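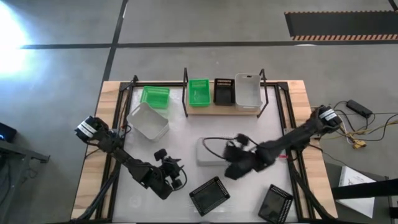 White tabletop or wood tabletop for a sewing/cutting table?

violatedesco
OK so I finally have the spare room back (my son moved out in June) and I'm putting in a big table for cutting fabric. The frame is bought and sitting in pieces on the floor. What I can't settle on is the top. I've gone back and forth between plain birch with some kind of oil on it and a shiny white one, and I change my mind every time I walk past the room. Budget is $151, I already spent the rest on the frame. The room has one window and it faces north, so it's pretty gloomy by 4 p.m. What would you all do?

mutua_k
White, no question. I did mine white and dark fabric finally has an edge I can see. I used to cut navy wool on a walnut table and it was a guessing game.

SaqibMohmand
Gonna disagree with Mutua here. White is great until you sit under an overhead light for an afternoon. I had a gloss white top for two years and got a glare stripe right where my ruler goes, every single time. Sold it. Birch with a matte finish now and my eyes are a lot happier. If you want bright, paint the walls.

mutua_k
Move the lamp then! Mine comes in from the side on a clamp arm and I get no stripe at all.

SaqibMohmand
Her ceiling light is where it is, Mutua. Not everybody wants to rearrange a room around a table.

violatedesco
It is a ceiling light, yes, dead center. Hmm. I could turn it off and use a floor lamp, but then I'd trip over the cord, I know myself.

Gerardo C
Both of you are skipping the other thing, silk and lining slide all over a gloss top. I cut a lot of lining and on a slick table I need weights every few inches. Wood grabs a little. On the other hand chalk wipes off gloss in one pass and it gets down in the grain on wood and stays there forever, so pick your poison. For chalk alone I'd go shiny.
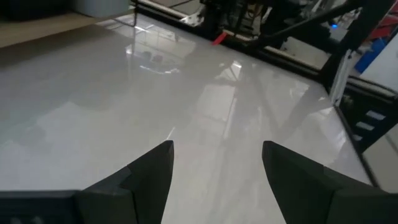
Glossy white top.

fulvio_longo
What Gerardo said about chalk. Also tracing wheels! Don't run one on bare wood unless you like little dotted lines for life. I sanded mine back with 150, then 220, then 600 before I oiled it again and I can still find them with my fingernail.

Has anyone tried the Fivura boards that Kemeys sells over in Flomley? They're white but satin. Might be the in-between you're after.

violatedesco
I hadn't heard of those! Do they come long enough? I need 30 inches deep and as long as I can get through the door.

fulvio_longo
They cut to size, but call first. The guy on the phone told me one price and the guy at the counter told me another.

SaqibMohmand
Satin I could live with. Still voting birch.

mutua_k
Still voting white, satin counts as white :)

Gerardo C
Whatever you get, put a self-healing mat over half of it and leave the other half bare for pinning. And round the front corners, your hips will thank you.

violatedesco
Calling Kemeys tomorrow. Gerardo, how much did you take off the corners? Mine are square right now and I've already caught a sleeve on one just carrying it up the stairs. That was the frame, but still.

Gerardo C
I traced a soup can and went over it with a sander.

Related threads
Best height for a cutting table if you're short
Getting wax chalk out of oiled birch
Pattern weights: washers or the fancy ones?
Eta shears, worth sharpening?
Floor lamp or clamp lamp in a north-facing room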